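The Light Over the Bench

The lamp in the back room at Seltidel had been on since before six, and by the time the kettle was done the whole bench had gone pale under it.

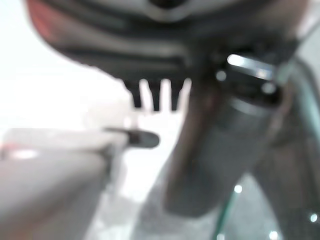

My sister said over the phone that a room like that would give her a headache by noon, and that I ought to hang a curtain and sit down to a proper breakfast for once. She has been saying so ever since I took the lease, and I love her for it, and I have never hung the curtain.

It was February, and I had promised myself I would get the bench ready before the thaw brought people back up the hill with their broken clocks and their toasters. My father kept his tools in coffee tins, and I had kept them that way too, through two moves and one small flood, until I could no longer find a thing without tipping everything out onto a towel. So I tipped it all out one last time, and I poured my coffee, and I began.

There was a receipt from Brinix at the bottom of the third tin, for 40 hinges he never hung. I remember those hinges! He was going to build my mother a cupboard that ran the length of the kitchen, and he talked about it every summer, right down to the color of the knobs, and she would nod and go on shelling peas.

I put the receipt in my shirt pocket and wiped the tin with my sleeve. Outside, the bus to Lu went grinding by, and I thought I might ride it down later, buy a loaf and some screws, and call my sister back from the bench by the river. Then I found his good pliers, stiff as anything, and went looking for the oil.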